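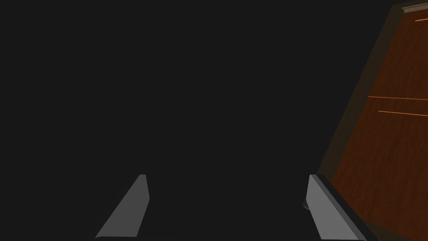 Os dois dedos da garra e, à direita, a porta de madeira, no simulador.

Vou comprar briga: quem cuida de célula simulada trata a garra pior do que trataria uma de verdade. Na oficina, a gente limpa, aperta, troca a borracha, anota. No simulador todo mundo acha que a peça se cuida sozinha, afinal não junta pó, né? Pois junta, só que é outro tipo de pó: um parâmetro de atrito que alguém mexeu em março, uma malha de colisão velha, um deslocamento de câmera copiado de outro projeto.

Cuido da célula virtual da Arley faz um tempo, e a nossa roda em cima do Jistell. Minha rotina é bem chata. Antes de qualquer tarefa, olho os dedos sozinhos, sem nada entre eles, e confiro se as pontas chegam à mesma altura. Só depois deixo a garra chegar perto de uma mesa. Já me disseram que é perda de tempo (o pessoal da Fung adora dizer isso!), mas no mês passado o registro acusou 1.376 contatos inválidos numa única noite, e a culpa era de um dedo com a malha girada. Um dedo! Eu teria visto num minuto de café.

E tem a questão da mesa. Muita gente calibra com um cubo no meio de um plano liso e dá o serviço por encerrado. Eu prefiro bagunça: caneca tombada, lápis, caneta fina, coisa perto da beirada. Um cubo perdoa quase tudo, um lápis não perdoa nada.
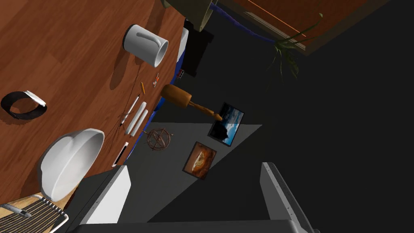

A mesa de teste vista de lado, com a caneca e a tigela deitadas.

Rodo 80 aproximações nessa bagunça e, se passar, mais de 600 de madrugada. Parece exagero, eu sei, e a máquina esquenta que é uma beleza. Só que o pessoal da Callon pulou essa parte e ficou semanas ajustando o controlador, quando o problema estava na origem da ferramenta.

Minha opinião, então, e podem reclamar nos comentários: célula simulada precisa de caderno de manutenção, com data, quem mexeu e o que mudou. O nosso é uma planilha feia, com uma coluna que ninguém lembra para que serve, e eu não apago.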